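Home | Syllabus | Handouts | Readings | Contact

Handout 4: Automated picking and shelving, and what happens to the jobs next to it

Last updated: April

Scope

This handout covers the second half of the Flirkau case. The first half (layout, order volumes, the old pick routes) was in Handout 3 and is assumed. The questions for the seminar are at the end of section 5. Bring the shift tables with you, as we will be working from them directly.

1. The site before the change

Flirkau packs and ships stationery and small office goods for several retailers. Before the change, the sorting hall ran on 36 people over two shifts. Work was divided into three kinds of station: receiving, shelving and packing. Shelving was the least skilled on paper and the most varied in practice. A shelver took loose items off a work surface, checked them against a sheet, placed them on the right level of the right shelf, and swept the surface between batches.

The job description listed one task, "place items." Idun Wallin's observation study recorded a good deal more: turning items so the label could be read, setting aside damaged stock, telling receiving that a carton had been mixed, and covering for packing during breaks. None of this was in the time standard. It was in the wages only in the sense that the people doing it were paid by the hour.

2. What was automated

The company brought in two-arm cells under the project name Grimuden. Each cell has a left and a right arm with two-fingered grippers, a shared floor and a shelf within reach. The arms are trained from demonstrations given by operators, who guide them through the task until enough examples have been stored. For the first task family at Flirkau, the training set was 2253 demonstrations, of which 985 were kept after review. The rest were rejected, mostly for hesitation in the middle of a grasp or for an item left at the wrong angle.

Note the ratio. More than half of the recorded work was discarded. In the original budget, demonstration time was entered as a one-time setup cost. It became a standing cost, as each new item shape needed its own examples. Hauke Hagedorn's cost sheet (in the reader) treats it as labor from the start and gets a longer payback period. Compare the two sheets before the seminar.

3. Task breakdown

The shelving task splits into the following steps. The person column refers to who did the step before the cells came in, the cell column to the present arrangement.

Step - person - cell
Bring items to the surface - shelver - feeder (human)
Choose next item - shelver - arm
Grasp and lift - shelver - arm
Place on shelf level - shelver - arm
Correct a leaning item - shelver - arm, or operator if two attempts fail
Reject damaged item - shelver - operator
Clean surface - shelver - operator, between runs
Report mixed carton - shelver - not assigned

The last line matters most for this course. When a task is split up, the parts that were never written down have no owner afterward. At Flirkau, mixed cartons were caught later, at packing, where they cost more to fix. It took a full quarter for the cause to be traced to the shelving change, and the packing team had been blamed for it in the meantime.

4. Changes for the people on the floor

4.1 Job content. Shelvers became either feeders or operators. Feeders supply items and take away full shelves. Operators watch the cells, clear faults and record new demonstrations. The operator job pays more and requires a short in-house course. The feeder job pays the same as before and is narrower than the job it replaced.

4.2 Pace. A shelver could speed up or slow down within a batch. A feeder works to the cell. The cell is slower than a practiced person on single items, but it doesn't vary, and feeders reported that small pauses had gone. Operators reported the opposite problem - long stretches of watching, then a fault that needed attention at once.

4.3 Strain. Reaching and bending went down for everyone. Complaints about eyes and neck went up among operators, who divide their attention between a screen and the cell. Screen height was changed after the first complaints. The divided attention was left as it was.

4.4 Skill. The demonstrations come from experienced shelvers. Once their movements have been recorded, the company holds part of what used to be personal skill. Onyekachi Yusuf argues in the assigned chapter that this is a transfer and should be priced as one. Frøydis Tangen replies that the recording captures the motion and leaves out the judgment about when to use it. Read both. The disagreement is partly about what counts as skill, and you should be able to say where.

4.5 Voice. Operators can stop a cell. Feeders can only ask for a stop. This was a decision made in the access settings of the software, called Carna, and it wasn't discussed with either group beforehand. Ikhsan Sopacua's interviews found that feeders mentioned it more often than pay.

5. Points to take from the case

The task unit used for planning decides which work is counted. If the unit is "item placed," then sweeping, checking and reporting fall outside it, and will be carried out by whoever is nearest or left undone.

Training a machine from human examples is work. It needs time, space, supervision and a wage line.

Narrowing a job and raising its comfort can happen together. Figures on strain alone will look like an improvement at Flirkau, and in that respect they are one.

Stop authority should be listed in the job description. Compare the Goodall site, where all floor staff have it and recorded stops didn't rise after the first month.

Seminar questions: Which steps in the section 3 breakdown would you have assigned differently, and at what cost? Who should own the reporting step? Does the Hagedorn sheet still hold if new item shapes arrive twice a year?

Comments (4) | Shares (36)
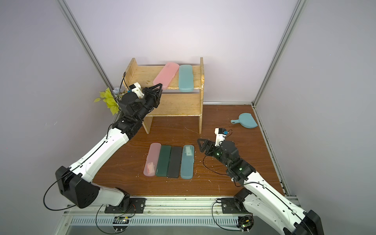

Written answers should be two pages at most, with the step table redrawn to show your own assignment of tasks. Mark any step that you think should stay with a person and give the grounds in one sentence. The next handout moves to packing, where the same split was tried and then partly reversed.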